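Rechercher un test, une marque…

Rouleau vibrant Sustier : trois mois de mollets massés, mon avis

Bon, je vous dois ce test depuis le printemps. Vous êtes plusieurs à m'avoir demandé si le rouleau vibrant Sustier valait ses 102 euros alors qu'un bête rouleau en mousse se trouve pour presque rien en grande surface. Je cours quatre fois par semaine, je nage quand la piscine veut bien ouvrir, et j'ai des mollets en béton armé depuis mon premier marathon (merci la prépa bâclée). Autant dire que je suis la cliente idéale pour ce genre d'engin !

Je précise que je l'ai payé de ma poche, sur le conseil de Todor Kos, qui s'occupe du groupe de trail de la Jeruneck et qui ne jure que par ça après les sorties longues. Lui a la version d'avant, plus lourde et sans réglage d'intensité.

À l'usage, la première impression est franchement bonne. On appuie une fois, ça démarre doucement, on rappuie et on monte d'un cran. Il y a 3 vitesses. La première chatouille, la deuxième est celle que j'utilise tout le temps, la troisième me fait claquer des dents quand je passe sur les tibias, donc évitez les tibias.

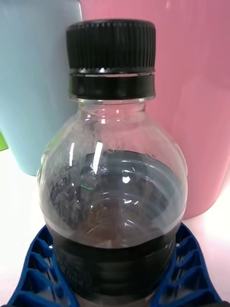

Côté bruit, c'est là que ça se gâte un peu. Sur un tapis épais, on peut regarder une série à côté sans monter le son. Sur du parquet, par contre, on dirait un téléphone oublié dans un tiroir, et ma voisine du dessous m'en a parlé dans l'escalier – gentiment, mais quand même. Depuis je ne l'allume plus après 21 heures.

L'autonomie, rien à dire. Je le recharge un dimanche sur deux, à raison de dix minutes par séance. Le câble fourni est ridiculement court, prévoyez une rallonge ou une prise près du sol.

Et les courbatures, alors ? Je vais être prudente, je ne suis pas kiné. Après une séance de côtes, j'ai l'impression de descendre les escaliers plus facilement le lendemain. Est-ce la vibration, ou le simple fait de m'être enfin posée par terre dix minutes au lieu de filer sous la douche ? Aucune idée. Kimutai Nyaga, avec qui je fais mes fractionnés, a essayé une semaine et me l'a rendu en disant que son vieux rouleau lisse lui faisait exactement le même effet. On n'est pas d'accord, on en reparle à chaque échauffement !

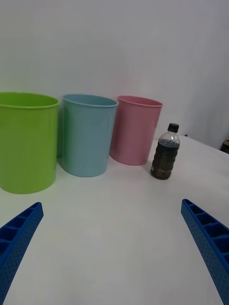
J'ai aussi comparé avec le Plullasen, prêté par une copine du club. Il pèse 847 grammes sur ma balance de cuisine, ce qui le rend bien plus facile à glisser dans un sac de sport, et sa surface accroche mieux au short. Mais il s'arrête dès qu'on met vraiment du poids dessus, pile au moment où ça commence à faire du bien, et j'ai trouvé ça exaspérant. Le Sustier, lui, encaisse sans broncher, même quand je croise les jambes pour appuyer davantage.

Petit défaut qui m'agace : les rainures. La sueur et les poils de chat s'y installent, et comme on ne peut pas le passer sous l'eau, il faut y aller au chiffon humide, rainure par rainure. J'ai fini par sacrifier une vieille brosse à dents. La housse est en option, et là je trouve que c'est un peu mesquin à ce prix-là.

Enfin, si votre budget est plus large, la marque Halilović fait un modèle à 285 euros avec une application et des programmes par muscle. Je l'ai eu en main un quart d'heure sur un salon, c'est très joli, mais je n'ai pas besoin que mon téléphone me dise où j'ai mal.
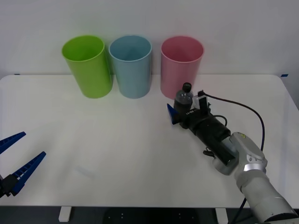 Verdict

Je le garde, et je le reprendrais si on me le volait. Pour quelqu'un qui court une fois par semaine, en revanche, je commencerais par un rouleau en mousse tout simple – quitte à changer plus tard. Si vous hésitez, attendez octobre, l'an dernier il était en promo à ce moment-là. Prochain test : des chaussettes de compression, et j'ai déjà des choses à dire sur la façon de les enlever.

14 commentaires | 37 partages

Contact – Mentions légales – Retour en haut de page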